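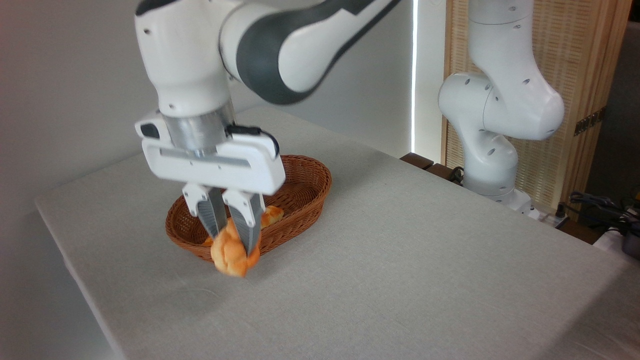

Bread Service and Display: Notes for Session 4
Reading time: 4 min

These notes cover the basket as a piece of service equipment. Dough, proving and baking were dealt with in Sessions 1 to 3 and are not repeated. Bring the notes to the October practical.

4.1 Choosing the basket

An oval basket suits small plaited rolls better than a round one of the same area. The rolls lie along the long axis and each can be lifted without disturbing its neighbour. For table use the sides should be shallow. A guest who has to reach down into a deep basket will touch several rolls before taking one.

Check the rim before anything else. A rolled rim, thicker than the body of the weave, holds its shape when the basket is carried by one end. Run a dry cloth along it. If the cloth snags, the strand has split and the basket goes back to the store. Split strands shed, and a splinter in bread is treated as a foreign body incident (see the Prella sheet, part two).

A tight weave holds back most crumbs but not all. Line the basket for seeded or floured bread. Glazed plaits shed little and may go in unlined for display, though never for service to guests.

4.2 Condition of the bread

Rolls must be fully cool. A warm roll gives off moisture, the glaze turns dull and sticky, and the underside softens where it meets the weave. Test the underside with the back of a gloved finger.

The glaze on a plait is darkest on the raised strands if egg alone was used. Egg let down with milk gives a more even, lighter colour. Either is acceptable, but do not mix the two in one basket - the difference shows under dining room lighting.

4.3 Placing

Hold each roll near the upper middle of the plait, where the strands are thickest. Pressure at the tips breaks the seal and the plait opens. Use just enough grip to stop it turning.

Bring the roll over the rim with clearance and lower it. Do not drag it across the rim, as the glaze will flake. The first roll rests against the inner wall at the back and the rest are built forward from it. Leave the front until last so that the gaps can be judged from the guest's side.

Any roll that touches the tablecloth is discarded and entered on the waste sheet under code 101.

4.4 Quantities

For the practical, the Iyer room is set for 100 covers. Work from dough at 700 g per batch and use the yield table from Session 2. Small baskets are refilled from the pass, never topped up at the table.

4.5 Cleaning and storage

Brush out dry after each service. Wipe with a barely damp cloth once a week and stand the basket on its side to air. Do not soak. Store on the Skindus racking, one deep - stacked baskets flatten at the rim.

Reading for Session 5: Alva, G., Table Breads, chapter on enriched doughs. Gopinath Alva will take the session himself. Have your waste sheets completed by then.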